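4.3 Setting up the Stovdale salad spinner

Before first use, wash the bowl, basket and lid in warm soapy water. The lid is not dishwasher safe, whatever your brother-in-law's was.

1. Stand the bowl on a flat bench and press until the foot grips.
2. Drop the basket in and turn it until it seats. A basket that rocks isn't seated.
3. Fill to the line with torn leaves. The line is a limit, and optimism will not move it.
4. Fit the lid, close both latches and pump the handle for nearly 60 seconds.
5. Wait for the basket to stop, then open.

CAUTION: Do not pump with the lid unlatched. Rocket travels further than you'd think.

Note: Owners of the older Warnau model have 3 latches and should see section 4.5, with our sympathy.

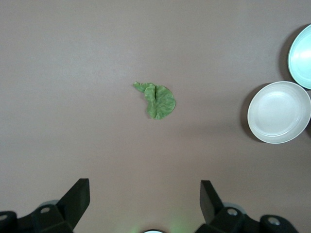

Drying time depends on what you've put in. Flat leaves fling their water off early and need little help. Anything crumpled and folded over on itself, like the green leaf on the table, can hold a spoonful in the crease – open it out before it goes in the basket. Cos hearts should be pulled apart first. Iceberg wedges are a matter for your conscience and are not covered by the warranty.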